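Basthorpe's tea hatch gets a proper home for its cups

Regulars at the Firden Hall tea hatch in Basthorpe will find things a little tidier when the winter opening hours begin in December, now that the paper cups are to have a stand of their own beside the urn, and very handsome it is too.
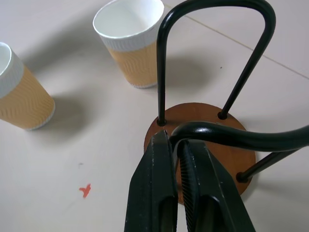 Sleeved paper cups beside the new stand, with its round wooden base and black uprights.

The stand comes from Tokell, the homeware shop on the corner, and it replaces the old biscuit tin that has done the job for 9 winters. The hatch got through 1617 cups last season – a good many more than the 905 of the season before – and the tin was forever being knocked on to the floor just as the queue reached the door.
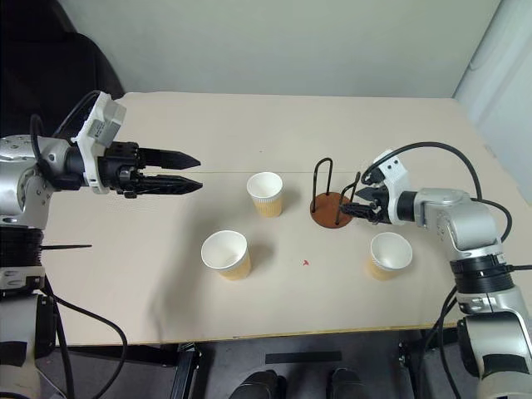 Alemayehu, asked whether the tin would be missed, said that it had earned its rest and would be going back to holding biscuits, and that a cup you can reach without leaning over the urn is a lovely thing on a cold morning.

The cups go in between the wires and sit one inside another, so the whole lot takes up hardly any of the counter.

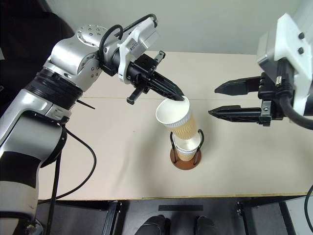 There will be room left over for the sugar and the cake plates, which have had to live on the windowsill until now, and the hatch will open at 9 in the morning as it always has. Tea stays at the same price, and your own mug is still very welcome. 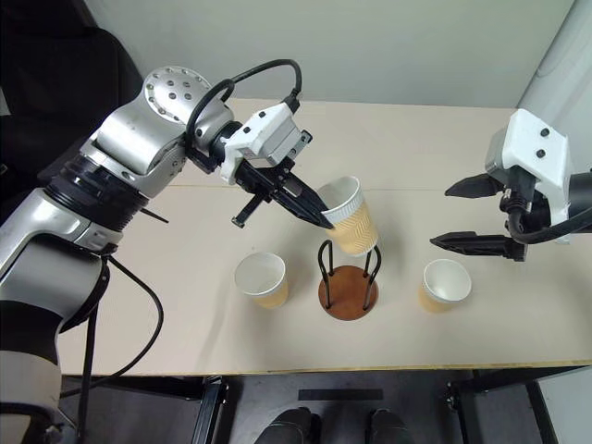

Filling the stand, with more cups waiting on either side.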